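Petit fil du matin pour celles et ceux qui me demandent des nouvelles du cours de cuisine de quartier. Je vais essayer de faire court (je n'y arrive jamais, vous me connaissez).

On a repris en août, avec sept inscrits, et ce mois-ci on s'attaque enfin aux pains plats. Zhenhua Mao nous a montré ses galettes à la ciboule — un pur bonheur, j'en ai mangé deux avant même qu'on mette la table.

Son secret, c'est la patience. On verse l'eau chaude petit à petit sur la farine, on mélange aux baguettes, puis on laisse reposer 29 minutes sous un torchon. Pas 30, elle y tient !

Pour la farine, j'ai pris celle de chez Trimier, un peu plus rustique que d'habitude. La pâte colle davantage au début, mais quel goût, mes amis. 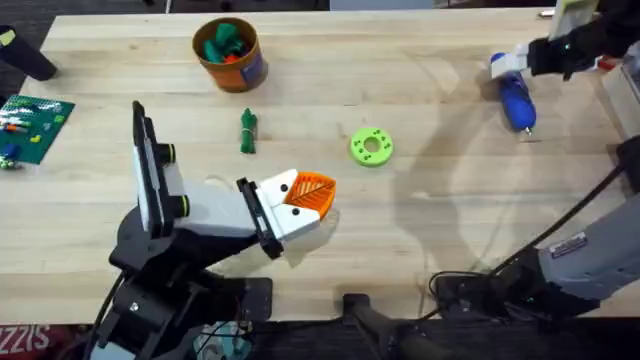
Et donc, pour la cuisson : poêle bien chaude, feu moyen ensuite, et on résiste à l'envie de retourner la galette toutes les dix secondes. Je parle en connaissance de cause.

La prochaine fois on essaie une garniture aux poireaux — si vous avez une recette de famille, envoyez-la-moi, je lis tout, même les très longues !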